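Open day at the Khasawneh lab

I went over to Bestthorpe in April for the open day at the Khasawneh lab, where they work on robot suturing. I don't have a medical background. My sister does, and she told me to go and watch the knots.

There were 60 places and I got one of the last ones. The afternoon group started at 2:00 with Randa Matar, who runs the sessions.

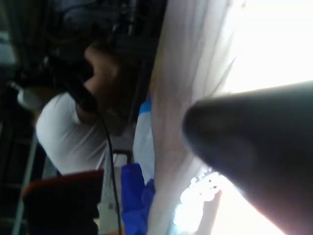
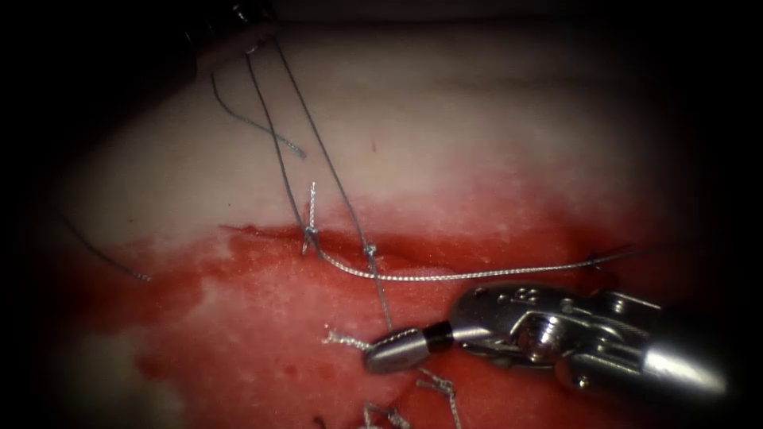
Randa talked for a while about thread. Most of the trouble is there, she said – you can teach an arm to reach a point fairly quickly, but thread slides and curls and catches on itself. She had a log from the past year with 2000 attempts in it, and she read out some of the bad ones. Attempt 299 was the first knot she was happy with.

The software is called Tekell. They switched to it from an older package called Zustis, and a few people in the lab still miss the old one. Somebody asked if it could do a whole closure alone. Randa said no, and that she would not want it to yet.

I asked how long it takes a person to get good at this by hand. She said it depends on the person, then gave me a piece of thread and a foam block and let me try. I tied two knots and both were loose.

Parking is behind the building and fills up early. They plan to run another day in the fall, and I put my name down for it.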